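Lost earrings of Warkislow find their other halves, mostly

Nov 27, 2025

The single earring, that small and reproachful object found at the bottom of every drawer, had its day in Warkislow this month. A total of 193 of them were handed in at the Larkier arcade, where jewellery mender Rafia Qureshi had offered to match, mend or otherwise find a use for anything that had lost its partner.

The idea came out of a bad afternoon in October, when Ms Qureshi upended her own jewellery box looking for a gold hoop and found three, none of them related.

"I mend these things for a living and I couldn't dress both ears," she said. "I thought other people might be in the same state."

They were. Envelopes began arriving on the first morning, along with a sandwich bag, a tobacco tin and one egg cup. People were asked to write down where each earring had last been seen with its twin. Answers included "Luo, the restaurant, before it was a phone shop" and "my sister knows".

Teodor Viklund, who runs the Suvum button stall opposite, lent his trays and then, by degrees, himself. He had expected to be finished by lunch. He went home at seven with a headache and strong views on butterfly backs.

"Buttons come in sizes," he said. "You know where you are with a button. With these you think you've got two the same, and one of them is a millimetre longer and has been lying to you."

Some reunions were genuine. A green glass drop handed in by a retired bus driver turned out to belong with one brought in by his former neighbour, who had found it in a hoover bag and kept it out of guilt. Neither would say how it had got there. Both went home with one earring each, having failed to agree on who should have the pair.

Sorting is done sitting down, with everything spread out in twos and anything doubtful held back for another look. Gold tones go down first, Ms Qureshi says, as they are the easiest to get wrong under a poor lamp. Round discs that touch edge to edge can be compared at a glance, and a looping silver outline shaped something like a butterfly is hard to mistake for anybody else's. Clear plastic is the real enemy, quite capable of vanishing on a pale table while you are looking straight at it.
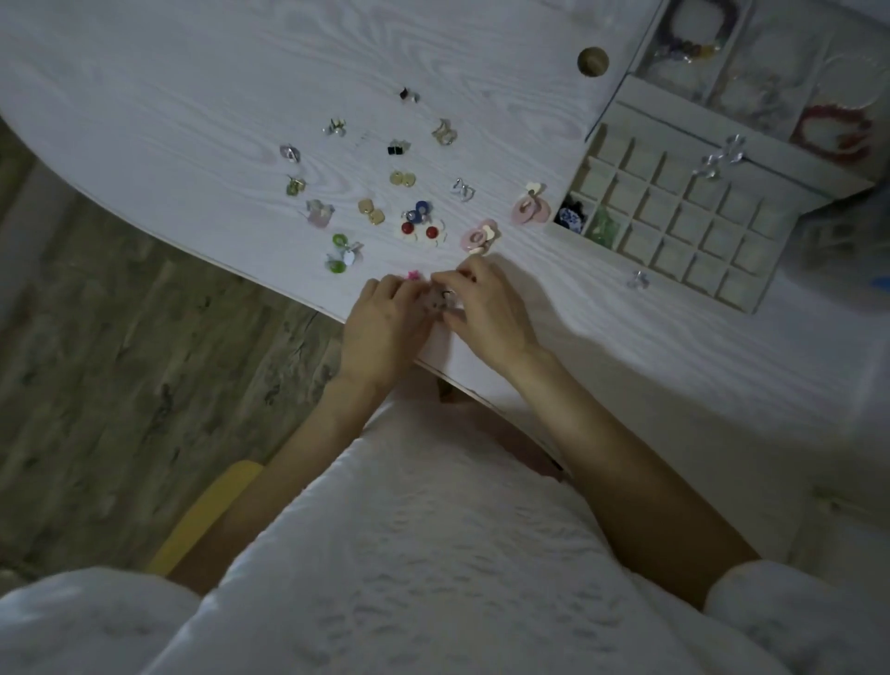
Matched pairs can be collected from the arcade until the end of November. The leftovers will be sold as deliberate odd couples at £2 a pair, with the money going towards a better lamp. Ms Qureshi's third hoop is among them. Its owner is welcome to come forward, and should bring the other one.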